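Ondemley Adult Learning
Household Order, Unit 7: The Surface Where Things Land
Handout for the Wednesday evening group, Room 22

Last week's reading was on drawers. If you did it, you will remember that a drawer fails in private. A table fails in front of guests, and so it gets a unit to itself.

Key term: the landing surface. Any flat area at hip height or above, between the door you come in by and the chair you mean to sit in. Most homes have one. Some have several and call them a dining room.

Landing surfaces attract what the course book (Negri, second edition) calls mixed company: objects that share a table without sharing a room, a purpose or a shelf life. A peeler belongs to the kitchen. A phone belongs to whoever is looking for it. A cream puff belongs to the next person through the door. Negri gives the subject a whole chapter and a fold-out chart, and I have asked for the chart to be left out of the final assignment, having marked it before.

The three questions

Pick up one object at a time. Before putting it down again, ask:

Does it spoil?
Does it have a home in this house?
Would I notice if it were gone by morning?

The order matters. Students like to begin with the third question because it feels philosophical, and forty minutes later they are holding a rice paddle and thinking about their mother. Start with spoilage. A lime gives you some days to make up your mind. Anything with cream in it has already made up its own.

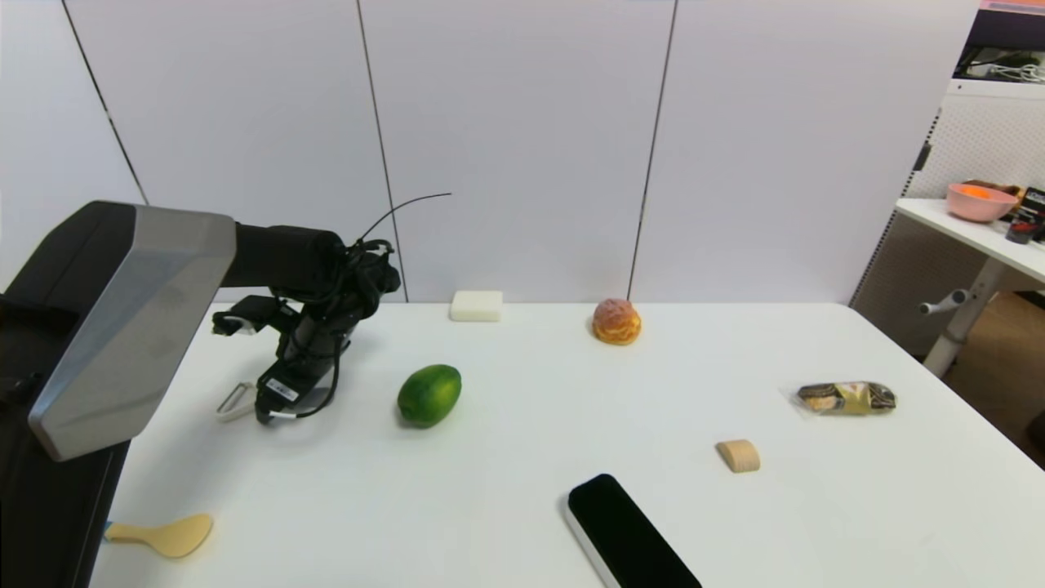
Once the perishables are dealt with, move to tools. Peelers, paddles, spatulas and the like go back to the kitchen in one trip. One trip is a rule in this course. The Ferkus method allows a trip per object, on the grounds that walking is good for you, and I have nothing against walking, but I have watched people set off with a peeler and come back with a newspaper and a screwdriver.

Wrapped snacks are the awkward case. They keep for months, they have no obvious home, and everybody would notice if they were gone. Treat them as pantry goods if sealed. If opened, treat them as lunch.

Soap and sponges go back to a sink. Any sink will do for tonight. Do not leave them beside pastry, however well wrapped the pastry is - smells travel, and a bun that tastes of lavender will be remembered longer than anything else you serve this year.

Phones: see Unit 3. I have no new ideas.

A note on the bowl

Someone in every group proposes a bowl. The bowl is a smaller landing surface with sides. You may have one if you can list its contents from memory, and the list must not contain the word "bits."

Homework

Clear one landing surface at home and keep it clear until we next meet. Write up to 200 words on what came back first. Please do not choose a surface that was clear already; the Cerosley group tried this in October and the essays were very short.

Reading: Negri, the chapter on hallways. Library copies are at shelf 711, behind the gardening, where somebody keeps putting them.

Bring a tray next time. Any size, but it has to fit through the door with you.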